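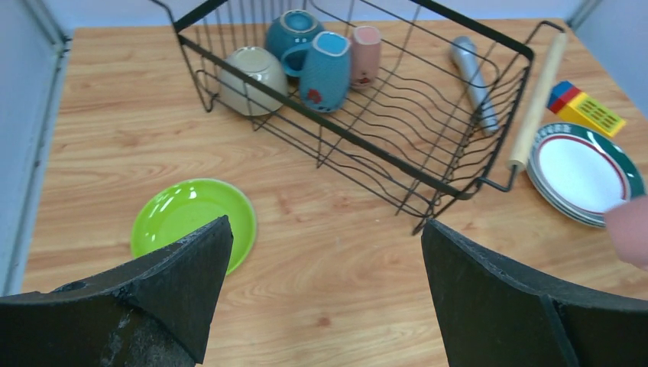 Flalldale Community Help > Food and Cooking > Puddings

Baked rice pudding is thin milk underneath and hard rice at the bottom

Viewed 329 times

Modupe Nnaji
Posted in February

I have been trying to make a proper baked rice pudding in the oven and it keeps going wrong in the same way. The skin on top looks right, brown in patches and a bit wrinkled, but when I put the spoon in there is thin milk under it and most of the rice is lying in a layer at the bottom. Some of that rice is soft and some still has a hard middle. By the next day it has thickened up a lot in the fridge, but I want to eat it the same evening.

What I do is this. I put 4 oz of pudding rice in a buttered dish, add a couple of spoons of sugar, pour over 2 pints of milk and grate nutmeg on top. Then it goes in the oven at gas mark 2 on the middle shelf and I leave it alone. My recipe says not to open the door. It has had two hours each time, and the last time I gave it another half hour and it was a bit better but the skin was too dark and had gone leathery.

The milk is semi-skimmed because that is what we have in the house. It goes in straight from the fridge. The rice is Banda pudding rice from the big shop in Rondport. The dish is a deep round one, the sort you would use for a casserole, and I don't put the lid on. The oven is an old Mogensen gas one that came with the flat and I have no idea how accurate it is, though cakes come out all right.

I have made this four times now and I would like to stop wasting milk. Should I be using more rice? My sister says to boil the rice first and drain it but that sounds wrong to me. I don't want to make it on the hob because the skin is the part my family fight over.

Also, does anybody know if I can make it with part coconut milk once I have got the plain one working?

Villads Damgaard

Your amounts are fine so I would leave the rice as it is. If you add more you will get a stodgy pudding when you do fix the rest of it.

I think there are several things adding up here. The milk is cold, the dish is deep, the oven is low and you are not stirring. Any one of those you could get away with. Cold milk in a deep dish takes a long time to warm through at gas mark 2, so a good part of your two hours goes on just getting it hot. The rice sinks while that is happening and sits on the bottom in a lump, and the grains in the middle of the lump cook slowly.

The way I do it:

Put the milk in a saucepan with the sugar and a small pinch of salt. Warm it until it steams and you see small bubbles at the edge. Don't let it boil over, it is a horrible job to clean.

Butter the dish well and put the rice in. I don't rinse pudding rice. You want the starch, it is what thickens the milk. If you have been washing it, stop.

Pour the hot milk over and stir it, scraping along the bottom so no rice is stuck.

Put it in at gas mark 3 for the first half hour, then take it out, stir it again right down to the bottom, and turn the oven down to 2. Stir it once more after another half hour. Any skin that has started will just mix in and you won't notice it.

After the second stir, grate the nutmeg over and dot a few small bits of butter on the top. Then leave it alone until it is done. The skin you want forms in this last part. With my oven it is another hour, sometimes a bit more.

Take it out when it still wobbles and looks slightly too wet. It carries on thickening while it stands. I leave it on the side for a quarter of an hour before serving. If it looks perfect when it comes out of the oven it will be too thick at the table.

As for the recipe saying not to open the door, that is advice for a sponge. A rice pudding does not care.

On the dish, use a wider and shallower one if you have it. An ordinary pie dish or a small roasting tin would be better than a casserole. You also get more skin that way, which might settle things in your house. Stand it on a baking tray as it can bubble over when it is full.

Semi-skimmed works but it is always a bit thinner. Whole milk makes a big difference for not much money. If you only have semi-skimmed, swap a small cupful of it for evaporated milk or single cream. I would not use skimmed at all.

Do not drain the rice after boiling it, whatever your sister says. You would be pouring the starch down the sink. Some people do cook the rice in the milk on the hob for ten minutes and then tip the whole lot into the dish, and that does work. It is a good way if you are short of time.

Valdemar Ketilsson

Just use a tin of evaporated milk and top up with water. My mother did it that way and it never failed. Gas 4 for an hour.

Villads Damgaard

Gas 4 for an hour will brown the top before the rice is done unless it is a very small pudding. The evaporated milk is a good idea though.

Valdemar Ketilsson

It was a small pudding. There were only the two of us.

Wen-hsiung Cheng

I agree with most of what Villads wrote, especially warming the milk. I would add a few things to check, as your description of some grains being soft and some hard could have another cause.

How old is the rice? Pudding rice that has been open in the cupboard for a year or two takes longer and never cooks evenly. If you topped up a jar with a new bag on top of the old rice then you have two ages mixed together. I did exactly this and got the same result you are getting. Try it with a fresh bag.

Check it really is pudding rice as well. It should be short, fat and chalky white. If it is long grain it will not thicken the milk however long you leave it. Risotto rice is a decent replacement if the shop has run out. It keeps a little more bite in the middle of the grain and needs a bit longer.

Then the oven. Cakes are baked higher up the scale and an oven can be right in the middle and wrong at the low end. Old gas ovens are often like this. A cheap oven thermometer that hangs on the shelf will tell you. Put it where the dish goes, let the oven heat for a good twenty minutes and then read it. Gas mark 2 should be 150 C. If yours is well under that, go up a mark and ignore what the recipe says. It is also worth looking at which shelf you use. In a gas oven the top is hotter than the bottom, so if the skin is getting too dark while the rest is still thin, move the dish down one.

If the skin is already dark and the pudding still needs time, lay a piece of foil loosely over the top. Don't press it down or it will take the skin off with it. I would only do this at the end. If you cover it from the start you get no skin.

To rescue one that has come out thin, lift the skin off to one side with a fish slice, tip what is underneath into a pan and simmer it gently, stirring all the time, until it coats the spoon. Then put it back in the dish and lay the skin on top. It won't be pretty but it tastes the same. Better than waiting for the next day.

Coconut milk is fine. Replace a third of the milk with it to begin with, and use the full fat tinned kind, well shaken. Cut the sugar back slightly. The skin comes out paler and a bit oily, and some people don't like that. I leave out the nutmeg and put in a strip of lime peel, taken out before serving. Cardamom is nice too, but go easy.

One more thing about leftovers. Cooked rice should not be left out on the side all evening. Get it cool and into the fridge within the hour if you can, covered, and eat it the next day. It sets quite solid, so loosen it with a splash of milk before you warm it up, and make sure it is hot all the way through.

Modupe Nnaji

Thank you all. I had a look and the rice was in a jar that I have been topping up for I don't know how long, so that has gone in the bin and I bought a new bag.

I made it again yesterday. I warmed the milk first and used my lasagne dish, and I stirred it twice the way Villads said. I only had semi-skimmed so I put in half a small tin of evaporated milk. It came out creamy the whole way down and all the rice was soft. I took it out while it still looked too runny, which made me nervous, but after standing it was right. The skin was a good brown. I could have done with a bit less sugar because the evaporated milk is sweet.

I haven't got a thermometer yet. It took 3 hours in total counting the last part, so I think the oven does run cool at that end. Next time I will try it one mark higher and see if it is quicker.

I will do the coconut one after that and say how it went.

Villads Damgaard

Good. Three hours is on the long side, so yes, I would get the thermometer. If you do go up a mark, start looking at it half an hour earlier than you did this time.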